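Filed under: Touring list / Trip reports and route questions

Subject: Re: Stukham to Udden by the back roads, anyone done it?

6 August 2018

Quick one before we lose the wifi here, will try to answer everything in order.

> We are thinking of doing Stukham to Udden in late summer with the small
> trailer, taking the river road instead of the highway. The map says
> 295 miles but I don't trust it. Questions: is the gravel part as bad as
> people say, can you get gas anywhere in the middle, and is the campground
> at Shin still open? Somebody at the store told us it closed in January.
> Also my husband wants to know if there's a decent breakfast. We don't
> like to do more than four or five hours of driving in a day.

OK. We did exactly this last week, same direction, got into Udden on Saturday afternoon. Two adults, one dog, tent and not a trailer, so take the gravel part with a grain of salt.

Distance first. The map is fine if you stay on the river road the whole way. We didn't, there was a detour at the second bridge and it sent us up over the ridge on a county road with no shoulder and a lot of hay trucks. Pretty up there though. You can see the river bending all the way back toward Stukham, and there's a pull-off big enough for a trailer if you don't mind backing out. No idea how long the bridge will be out. The sign just said "expect delays" with no date on it.

Gravel: 37 miles of it, starts right after the grain elevator. First half is good, packed hard, we did 40 easy. Second half is washboard and I mean washboard. The cooler lid came off and we had pickle juice in the sleeping bags. With a trailer I'd plan on crawling the last part, and tie down anything in the cupboards. Let a little air out of the tires if you have a way to put it back in – there's no air at Shin, only at Udden.

Gas: yes, one place. Two pumps, card reader works on one of them. It's on the left after you come off the gravel and easy to miss becuase the sign is behind a tree. They close at 6. We got there at 5:40 and the man was already pulling the chain across but he let us fill up. Fill up in Stukham anyway. Ice is at the gas place too, in bags, and not cheap. 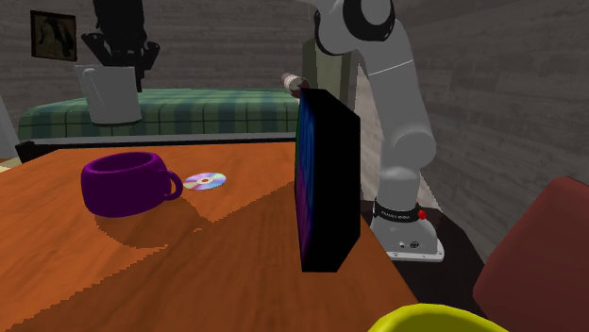

Posted by Ye-ji Joo to the touring list

Shin: the campground is open!! Whoever told you it closed was thinking of the one across the river, the county one, that has a gate on it now. The Shin one has 48 sites, most of them level, and maybe half had people in them on a Thursday. No hookups past the first loop, so ask for the first loop if you need power. Water tastes like pennies. We filtered it and it still tasted like pennies. Showers are coin, quarters only, bring your own as the office ran out while we were standing there.

Take a site on the river side if you can get one. Bugs are bad from sundown until full dark and then they quit. The train goes through at 2 in the morning, on the far bank, and it does blow for the crossing. Dog did not care for that. I slept through it, was told about it at length.

Breakfast. The Rollasell, on the main street in Udden, opens at six. It used to be a roller rink and still has the floor. Get the hash. Coffee is weak but they keep bringing it. There's nothing at all for breakfast between Shin and Udden, so either eat in camp or hold out. If your husband is the kind who can't hold out (mine isn't, I am) get cinnamon rolls in Stukham the day before from the grocery, they keep fine.

Days: we split it in three and that was too slow really, we sat around Shin a whole extra day. Two would do it. First day Stukham to Shin, get the gravel over with while you're fresh, second day Shin to Udden which is all paved and mostly downhill. With the trailer and the detour I think you're right at your five hours the first day. Leave early. Afternoon sun is straight in your eyes coming down off the ridge and the windshield on ours is pitted so I was driving half blind for a good while.

Phone: nothing from the elevator to Shin. One bar at Shin if you walk up by the dumpsters. Download your maps.

Oh and the fire ban, forgot. Was on when we left, stoves OK, no wood fires, no charcoal. Check at the office. They had a ranger going site to site.

Someone else asked off list about the ferry, we didn't take it so can't help, sorry. We head south tomorow and I'll write up that leg when we have a table to sit at.

Ye-ji

Recent in this list:
Re: Washboard roads and trailer hitches
Udden fairgrounds, overnight parking?
Re: Re: Ferry schedule, dogs allowed or not
Water filters that fit in a door pocket
Looking for company, Stukham north loop
Re: Quarters only showers, a running list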